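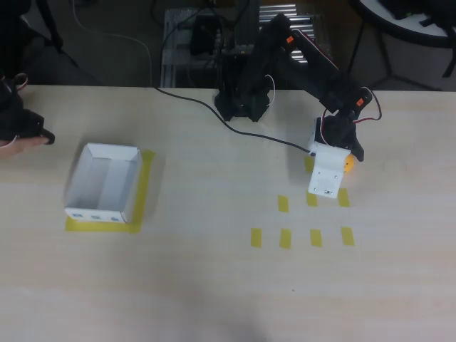

Weiße Schachtel im gelb abgeklebten Feld, rechts davon einzelne Streifen als Platzmarken auf heller Holzplatte.

Häufige Fragen: Stellplätze auf Tischen markieren

Fragen zu Markierband, Schachteln und Tischplatten aus dem Seklow-Sortiment. Fragen zu Versand und Rechnung stehen auf einer eigenen Seite.

Wofür brauche ich eine Markierung auf dem Tisch?
Für alles, was immer wieder an derselben Stelle stehen soll: Sortierschachteln, Ablagen, Waagen, Kleinteile. Wer an einem gemeinsam genutzten Tisch arbeitet, findet die Schachtel am nächsten Morgen dort, wo sie hingehört.

Ganzer Rahmen oder einzelne Streifen?
Für Behälter empfehlen wir einen Rahmen. Er zeigt die Lage und die Ausrichtung der Schachtel. Für kleine Gegenstände wie einen Ball, eine Spule oder eine Schraubdose reicht ein kurzer Streifen pro Platz. Beides lässt sich auf einem Tisch kombinieren, wie auf dem Foto.

Wie groß muss der Rahmen sein?
Stellen Sie die Schachtel auf und kleben Sie mit 5 mm Abstand um sie herum. Liegt das Band direkt an der Wand an, schiebt sich die Schachtel beim Abstellen leicht auf die Kante und zieht das Band mit der Zeit hoch.

Müssen die Ecken geschlossen sein?
Nein. Auch vier Winkel genügen, wenn Sie Band sparen wollen. Bei geschlossenen Rahmen die Enden überlappen lassen und erst dann mit einem Messer trennen. Legen Sie dabei etwas unter, sonst bleibt ein Schnitt in der Platte.

Wie bekomme ich die Streifen in gleichmäßige Abstände?
Mit einem Lineal und dünnen Bleistiftstrichen. Beginnen Sie mit der Reihe, die dem Nutzer am nächsten liegt, und setzen Sie dort zuerst die beiden äußeren Streifen. Die übrigen kommen dazwischen. Schneiden Sie alle Streifen vorher auf gleiche Länge und hängen Sie sie griffbereit an die Tischkante.

Welche Farbe ist auf hellem Holz gut zu erkennen?
Gelb funktioniert bei normalem Raumlicht gut, Rot und Blau sind kräftiger. Weiß geht auf heller Platte unter. Bei Gegenständen in der Farbe des Bandes sollten Sie überlegen, ob eine zweite Farbe für deren Plätze sinnvoll ist. Ein gelber Ball auf einem gelben Streifen ist aus der Nähe kein Problem, aus zwei Metern schon eher.

Hinterlässt das Band Rückstände?
Auf lackierten und geölten Platten lässt sich Nangate-Markierband in der Regel sauber abziehen. Ziehen Sie flach und langsam. Auf rohem Holz können Fasern mitkommen, machen Sie dort bitte eine Klebeprobe an der Unterseite. Auf frisch geölten Flächen hält das Band schlecht.

Wie lange bleibt es kleben?
Das hängt davon ab, wie oft etwas darübergeschoben wird. Wir tauschen die Streifen an unserem Packtisch in Rernport jeden April komplett aus, einzelne auch zwischendurch.

Wie viel Band ist auf einer Rolle?
30 Meter. Für einen Tisch mit einem Rahmen und ein paar kurzen Streifen reicht eine Rolle lange.

Welche Schachteln eignen sich?
Flache, offene Schachteln mit gefalteten Wänden. Man sieht den Inhalt und kommt von oben gut hinein. Die Mollel-Schachtel aus weißem Karton wird flach geliefert und ohne Kleber aufgestellt. Wir empfehlen sie für Inhalte bis 500 Gramm, darüber beult der Boden.

Die Schachtel rutscht im Rahmen. Was hilft?
Ein Stück doppelseitiges Band unter der Mitte des Bodens. Wird die Schachtel oft abgenommen, nehmen Sie besser eine dünne Antirutschmatte im Maß der Innenfläche.

Wohin mit Kabeln auf dem Tisch?
Am besten von der Hinterkante her führen und nicht quer über die Plätze. Wo es nicht anders geht, das Kabel vor dem Kleben verlegen und die Streifen danach ausrichten. Markierband ist zum Fixieren von Kabeln nicht vorgesehen, es löst sich unter Zug.

Gibt es passende Tischplatten?
Ja, in hellem Holz, 104 cm breit, geölt oder lackiert. Andere Breiten fertigen wir derzeit nicht. Untergestelle sind nicht im Lieferumfang.

Womit reinige ich die Platte, wenn das Band schon klebt?
Mit einem gut ausgewrungenen Tuch, immer in Längsrichtung der Streifen. Scheuermilch und Lösungsmittel greifen die Kanten des Bandes an.

Kann ich Muster bestellen?
Bandmuster in allen Farben legen wir jeder Bestellung auf Wunsch bei. Bitte im Bemerkungsfeld angeben. Schachteln gibt es einzeln zum normalen Stückpreis.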